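Comfort Owusu, 30/05/2021

So our little branch library in Trernora has finally joined the Lekar lending scheme! I've been on about this since October, sorry to everyone who's had to sit next to me.

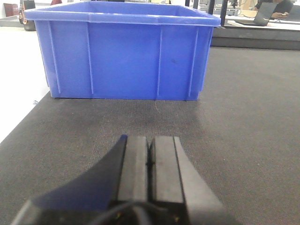
1 min read

What it means: one card, 12 libraries, and you can ask for anything from any of them. The van comes over from Grernolel every 7 days (bank holidays permitting, ha).

We've already had 20 requests and half of those are for large print westerns. You lot have read ours to bits. 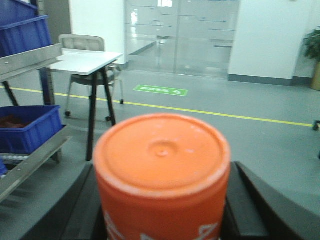

Old cards still work, by the way. You only need a new one if yours has the green stripe, and Shota Wada on the desk will swap it while you wait.

Oh, and the Garba branch has 818 local maps you can look at by appointment. I am going to be unbearable.

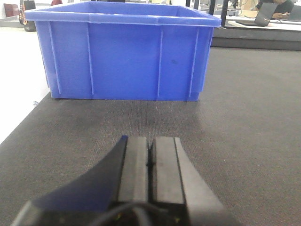
Returns can go back to any branch too, but please not through the chip shop's letterbox. Again.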